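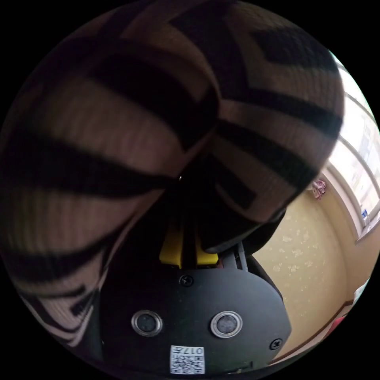 Chunky knit in beige and black, the kind that hates hangers.

Folding winter clothes on the bed

I do all my folding on the bed in our smallest room. A woven mat makes a nice firm surface (a soft comforter swallows the sleeves!), and I start with the bulky stuff while I still have the patience.

Step 1. Knits. Lay the piece face down, bring both sides to the middle, then fold up from the hem in thirds. Don't press it hard, just pat the air out.

Step 2. Long sleeves. Shake the thing out first, then smooth it with your palms from the collar down. Cross the sleeves over the back, fold in half, and roll if your drawer is shallow like mine. 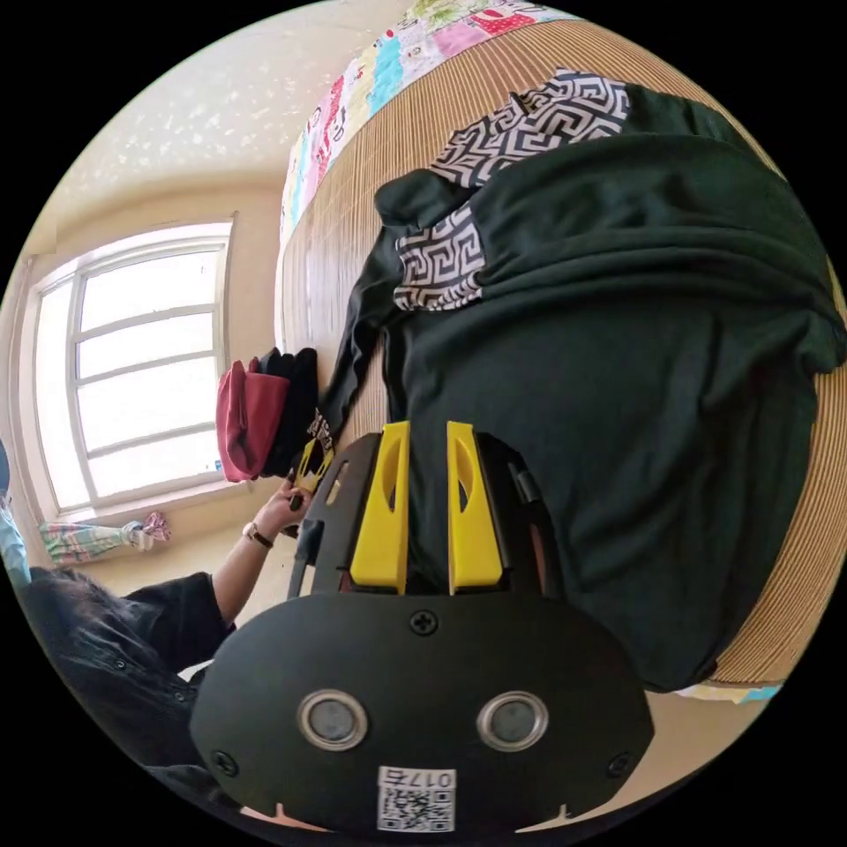

Siwan Llewellyn wrote in to say she folds the sleeves straight down instead of crossing them, and gets fewer creases at the elbow. I tried it and I'm halfway converted.

Step 3. Patterned pieces. Fold these with the print facing out so you can find them in December without digging. Small things go in last, tucked along the sides of the drawer.
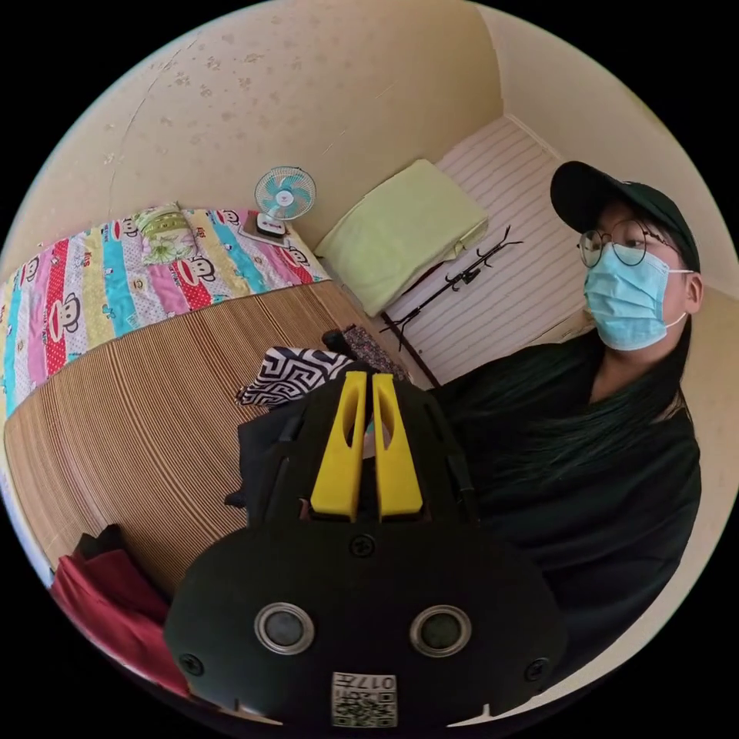 Step 4. The leftover pile. Sort it by color, fold what you'll wear this week, and put the rest away before bedtime.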